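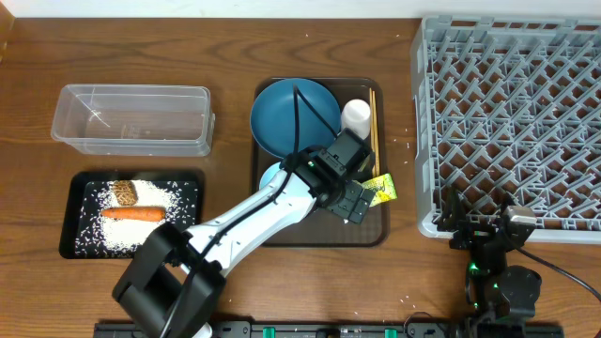
Notes from the rice table

Hello again from the back half of the shop. Last month I promised you a proper update on the clearing-up project and then filled the whole space with complaints about shipping, so this month it's all robots, all the way down.

Quick catch-up for those of you who joined over the summer. We're trying to teach a pair of arms to clear up after a meal. That means dishes off the serving tray and into the rack, trash and leftovers wherever they belong, and then (one day!) the crumbs. We're doing it by demonstration, so a person drives the arms through the job, everything gets recorded, and the recordings go into training. One full run from messy table to finished is an episode. The target for the fall set is 500 good ones, and as I write this in September we have 75 that I'd be happy to show my mother.

I know, 75 doesn't sound like a lot. It didn't sound like a lot to Radu Lazăr either, when he called from Paton to ask how it was going, and I could hear him being polite. But we've recorded plenty more than that. I threw out most of the first batch myself, and I'd like to tell you why, partly so you don't do what I did.

My big mistake was tidiness. I set the table the same way every time. Bowl in the upper left of the tray, cup next to it, chopsticks down the right side, all very pretty. I got fast at it, too. The episodes were smooth, the arms never bumped anything, and the first policy we trained on them looked terrific right up until I put the bowl on the other side. Then it reached for the place where the bowl used to be, closed on air, carried the air over to the rack and let go of it very gently. It did this over and over. I have rarely felt so judged by a machine.

So now we shuffle. Before each episode I roll dice for the layout, and I do mean dice, a pair from an old board game. One roll picks which items go out and another picks which way the tray is turned. Left to myself I always drift back to the same arrangement, and so does everyone else who has tried it. If you're collecting your own data at home, please get yourself some dice. It's the cheapest improvement we've made all year.

And then there's the rice. Several of you wrote in after the spring issue to ask if it had to be real rice, and yes, it does, at least for me. We tried plastic beads first. They roll. You nudge one and it's gone off the edge of the table and into the next county, and the arms learned nothing useful from chasing them. Dry white rice stays more or less where it lands, it shows up nicely against a brown tabletop, and if it gets into somebody's shoe it's no tragedy. We keep a tray of it with a carrot and a few other bits of food on top, which stands in for the leftovers, and we sprinkle some over the wood as well so the table looks like people ate there. A clean table is a terrible teacher! Every home I've ever eaten in has had stuff on the table that wasn't part of the plan.

The loose grains aren't a target yet, by the way. For this set the arms are supposed to work around them and leave them be. Sweeping comes later, with a different tool on the end, and I'm going to stay quiet about that until the Lamptey people answer my emails. (If anyone from Lamptey reads this, hi. I sent another one.)

Okay, what's hard. I asked you to guess last time and the guesses were great, mostly cups. Cups are fine. A small straight-sided cup is about the friendliest thing you can hand to a parallel gripper. The trouble, in the order it ruins my afternoons:

Chopsticks. They're thin, they lie flat, and if you come in a hair too high the fingers close over the top of them and you get nothing. Come in too low and you're pressing on the tray. I've started picking them up one at a time, which feels like cheating, but it's how I do it with my own hands when I'm tired. We decided that both ways count as a good demonstration as long as the operator commits to one. What we don't keep is the dithering, where you go for both, lose one, chase it, and end up shoving the pair up against the rim of the tray.

Plates. Lifting one off a flat tray means getting a finger under the edge, and the edge is right down there with everything else. Then you have to turn it upright for the rack. From where I sit, the wrist often covers the very plate I'm trying to grab, so I've learned to look at it first, plan the move, and then go in on memory. That turns out to be a bad habit for teaching. The recording only has what the cameras had. If I'm working from memory and the plate isn't visible at the moment I close the gripper, the learner has to guess. So I pause now with the wrist off to one side, let the plate be seen, and go in at a slant. It's slower, but I can tell the difference in the playback.

Small packets. I love these and I hate them. They crinkle, they slide, they lie at whatever angle they feel like. They're also where the model has surprised me most. We had one run last week where it missed a packet, backed up, came at it from the other end and got it, and there's nothing in my demonstrations that looks quite like that. I made everybody come over and watch. It missed the next one, of course.

The rack, which I had down as the easy part. It's a big gray one with rows of crisscrossing prongs, and an empty rack offers you a wonderful number of places to put a plate. That's the problem. Early on I used whichever slot I felt like, and so did the other operators, and the model took the average of all of us and aimed straight at a prong. Clink. We've since agreed to start at the back and work forward. I still want variety in the tray, but I want us all to agree about the rack. It took me a good while to see that those are two different things, and I'd be curious whether any of you have drawn the line somewhere else.

A few things about the bench, since the mailbag is full of hardware questions. The arms clamp onto a rail along the front edge. I was against the rail at first (I had a perfectly good set of holes drilled, thank you) but moving an arm over by a hand's width is now a quick job instead of a whole evening, and we do it between batches on purpose so the model doesn't get too attached to one position. Check your clamps before every session. I lost an entire morning of episodes to one that had worked itself loose, and the only sign was that everything came out a tiny bit crooked.

Mind your cables, too. The one along the arm loops up as the arm reaches out, and a loop that's clear of the dishes at one end of the job can be hanging over a bowl at the other. Leave enough slack for the longest reach and then drive the full range with the table empty before you set out anything you'd be sad to break. I have one fewer bowl than I started with, and I'll say no more.

For the recording software we're still on Skuretti. I tried Darkix for a couple of sessions and liked the playback screen a lot, but it made me name every episode by hand, and after the tenth one I was naming them after foods I wished I was eating. Back to Skuretti I went. If Darkix ever adds automatic names I'd switch in a heartbeat.

Sessions are 32 episodes now. We used to go until somebody got cranky, and when I went back through the recordings I could pick out the cranky ones without looking at the clock. The moves get short and jabby. You skip the little pause before the grasp. The arm doesn't know you've missed lunch, but it'll learn to move like somebody who has. So we stop at 32, put the kettle on, and somebody else drives the next lot. We have 3 regular operators at the moment and you can tell us apart in the data at a glance. I'm the one who overshoots.

One reader asked whether we keep the failures. Some of them! If the operator drops something and recovers cleanly, that's gold, and it goes in with a tag. If the operator drops something and it ends up on the floor, the episode goes in a separate folder that I look at when I'm feeling too pleased with myself. We also started doing a handful of deliberate near misses, where you begin from a bad spot, say with the gripper already down beside a packet and pointing the wrong way, and show how to get out of it. Those are short, only a few moves each, and they seem to help far more than their length would suggest. I don't have a clean comparison yet. I'm hoping to run one once the set is bigger.

Next up is more food. The carrot has done heroic work but it's one carrot, more or less, and I worry that we're building a machine with strong opinions about carrots. I've got a list going on the wall: bread crusts, a lemon half, grapes if I can stop people eating them. Suggestions welcome, as long as it holds its shape, doesn't smell by the afternoon and won't stain the wood.

I could also use a couple more people to drive, especially left-handed ones. You don't need any experience. It takes most folks one session to stop fighting the controls and another to start enjoying it, and there's always tea. Just hit reply and tell me whether mornings or evenings are better for you, and wear shoes you don't mind finding rice in.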